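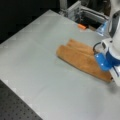 March, late

Got to the lab just after eight and had it to myself until ten, when Ashwin came in with the rest of the group. We have the arm until the end of term and then it goes back to the second years, so I am trying to get the early hours when I can.

Towels again. Our project is called Cinley, after nothing in particular, and the task is to take a small towel from flat to folded with one arm and no help. The course wants 200 recorded attempts by the time we hand in, good and bad together. We had 80 at the start of today. I added 25 before lunch, which is the most I have managed in one sitting.

The first fold is fine now. The second fold is still the trouble. The gripper comes down at the right end and holds the cloth, but when it lets go the top layer tends to spring back a bit and the whole thing ends up more like a sausage than a square. Ashwin thinks we are pressing in the wrong place and should move the contact point 2 cm nearer the middle. I think we are letting go too fast. We agreed to try his first, as it only means changing a number, and then mine.

His did help, a little. The folds sat flatter but the back one was still short of the front one. Mine we only got to at half past three and by then someone had changed the speed limit in the settings and not written it down, so I don't trust any of those runs. I have marked them in the log and will do them again tomorrow. I also put a note at the top of the settings file asking people to add their initials when they change something.

Lunch was a cheese roll on the steps. It was bright enough to sit outside but not for long. Ashwin talked about the Brilludstead open day, where we are supposed to show this to visitors. He wants to let people hand us their own scarves. I said no to that. We haven't tried anything but towels and I would like it to work on towels before we start on scarves. He said he would ask Dr Demirtaş, and I expect she will say the same as me, though she does like a crowd.

She came by at two and watched four runs without saying much. Then she asked how we were deciding what counts as a good fold. We have been going by eye, the two of us, and we don't always agree. She told us to write down a rule before we do any more and then go back over the old ones with it. That is a whole evening's work, and she is right. We settled on measuring how far the edges are from each other at the corners. I still need to work out what to do with the ones where a corner has gone underneath and can't be seen.

The team from Trerkitz sent their half-term report round to all the groups. They are doing cups, and they are well ahead of us. I read it on the bus home and felt a bit low, then remembered that cups keep their shape.

Stopped at five. Shut the arm down, signed the sheet, took the towels home in my rucksack to wash as they were getting grubby. Mum asked why there were so many and I said it was homework.

Tomorrow: redo the slow release runs, write up the rule for corners, ask about booking the arm for the morning of the open day. Also need to return Ashwin's charger, which has been in my coat all week.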